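06/12/2020

I've been putting off the utility drawer since September. It is the bottom one at Prurnow, the one that sticks, and everything we can't name ends up in it. My sister Owen – yes, after our grandfather, she's used to it – says a drawer like that is a sign of a full life. She has never had to find a fuse in it.

So out it all came, onto the worktop. Keys to the Vetitmont flat, which we left years ago. A bus timetable for Trollaldale. A receipt for £89 that I'd rather not discuss. Then there was the green thing, pale and milky at the top and greener towards the bottom, with a blunt tip and no obvious purpose in life.

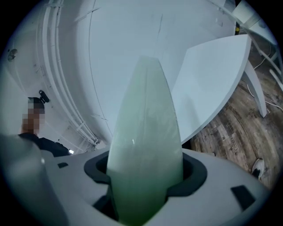
## The green thing, continued

I sent Branwen Pritchard a message about it, as she once worked in a hardware shop and has opinions. She suggested a stopper, then part of a lamp, then that I should get out more. I tried it in the neck of the vinegar bottle and it didn't fit.

It has gone back in the drawer, with the fuses in a jam jar beside it. The timetable went in the recycling. I kept the keys.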